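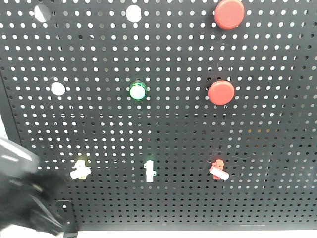 Wimer pegboard, after one winter in my workshop

I bought the black metal panel from Zindley for 73 dollars. It came with 8 screws, but the paper with instructions was only in Japanese, so my neighbor Wakana Kamata read it to me on the phone.

Mounting took 90 minutes. The metal is stiff and does not bend when I hang the heavy pliers. The hooks are the weak part. Two of them fall out each time I take a hammer, and I changed them for Jusent hooks, which hold better.

I would buy the panel again, without the hook set.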